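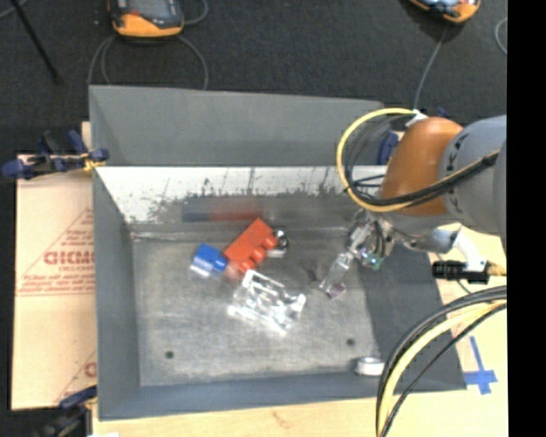
Trodside: bin picking with soft fingertips

Project gallery, last updated in April. Text by Manolis Petridis.

Trodside is a study of how a robot arm learns to grasp small objects it has not handled before. The arm makes an attempt, records whether the object left the bin, and moves on to the next one. We ran 600 attempts with the learned policy and kept 585 — the others were lost to a logging fault.

The first 300 attempts used a fixed set of objects. After that we mixed in 27 new ones and left the policy unchanged.

Toy blocks were the easiest class. The studs give the fingertip something to catch on, and most blocks came out on the first or second try.

Clear plastic was the hardest. The depth readings drop out on transparent parts, so the policy often closed beside them.

Objects close to a wall needed a steeper approach. We added a wrist tilt for those cases, and it helped with everything except the corners.

The grasp logs and training code are on the Usitance page, under Trodside.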